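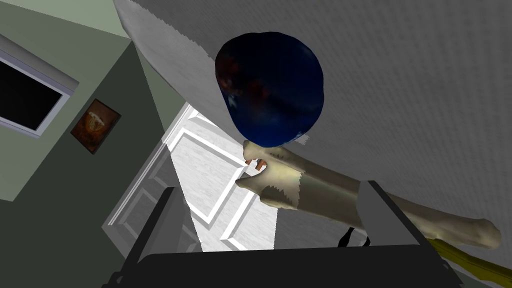 Ticket 797: Nivby room, wrist views rolled and toys bunching up at the gripper
Status: open (one half of it, anyway)
Opened by: Nnamdi Nwankwo
Opened: 29/01/2020

Hi all, me again with the two-arm cell. I've been setting up the Nivby room in Kistholm for the tabletop sorting runs and I've got two things going on that may or may not be the same thing, so I'm putting them in one ticket and you can split it if you hate that.

First thing: everything is rolled. The door leans, the walls lean, the window leans. I noticed it on the wrist views and figured I'd fat-fingered a mount angle, but the view over the body does it too, so it can't be only my wrist mounts. The table and the toys lean right along with the room.

Second thing: I'm getting views where the bone and the big blue ball sit right on top of each other, way closer than two solid things should get. I don't know yet if they're really overlapping or if it's just how they line up for the camera. I have the Bunder contact plugin on, default settings, never touched it.

What I'd like is for somebody to tell me which file wins when the scene and the robot both set an up direction. I looked, I promise! The scene has one, the robot has one, and the loader notes talk about neither. 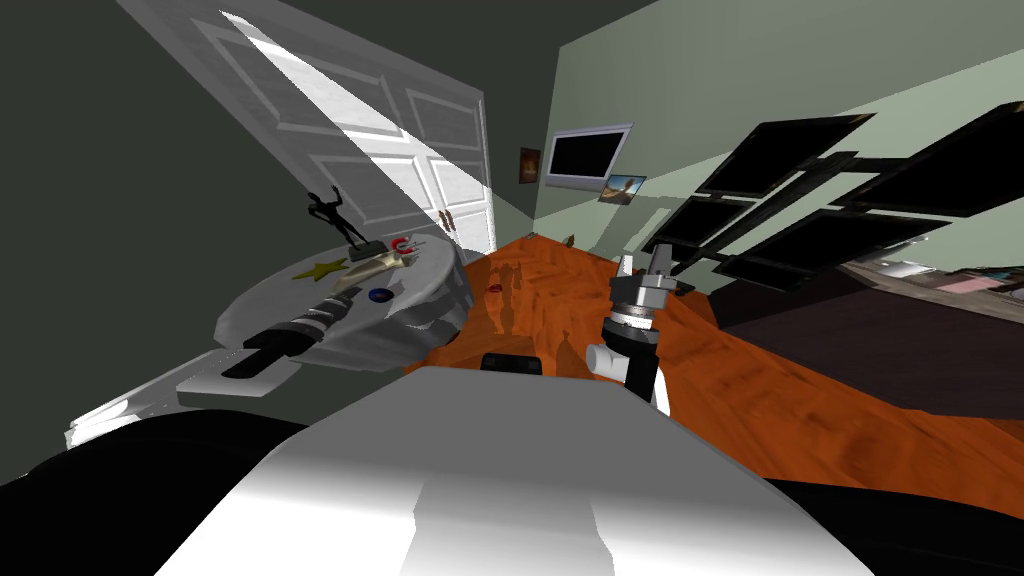 What I've tried

Restarted the sim. Same.

Loaded the room with no robot in it. Room comes up straight! So the roll arrives with the robot, or with something the robot loads.

Zeroed the roll on both wrist cameras. Changed nothing I could see, put them back.

Pulled the toys out and added them back one at a time. The bone behaves fine alone. It behaves fine with the star and the magnet too. With the blue ball it gets weird again after a reset, though not every reset (I ran 32 of them and stopped when lunch showed up).

Cherry Mae Soriano looked over my shoulder at the collision shapes and asked why the ball's was smaller than the ball. Good question.

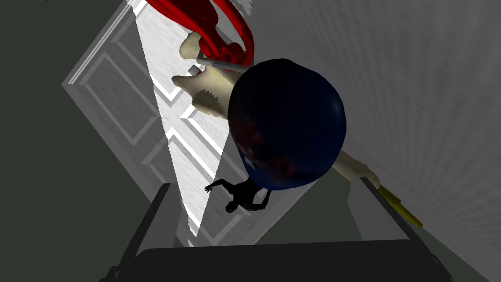

So I went through the ball's settings line by line. The collision shape was scaled separately from the mesh, and whoever brought the toys over from the old Oyelaran set had left it at the old size. I've matched the two now. I also bumped the contact solver from its default to 290 steps, which is probably silly overkill, and I'll walk it back once I trust the thing.

Still to do: the roll. Cherry Mae thinks the robot's base gets its rotation applied after the cameras attach, so I'm going to try attaching them last. If anyone has done that and regretted it, please shout before I rewrite the loader.

One more for whoever picks this up: home the arms with the jaws open before you compare views. I wasted a whole morning comparing open to half closed.
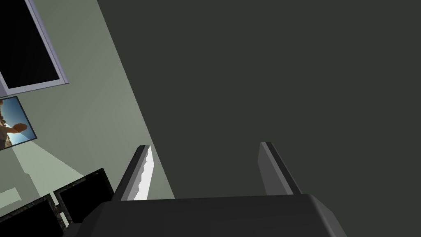
Wrist view with the jaws fully open and nothing in the grip. Roll still there.

Leaving this open. The ball part can be closed once someone else has run a batch of resets on their own machine, mine has too many local edits at this point for me to swear to it.

Nnamdi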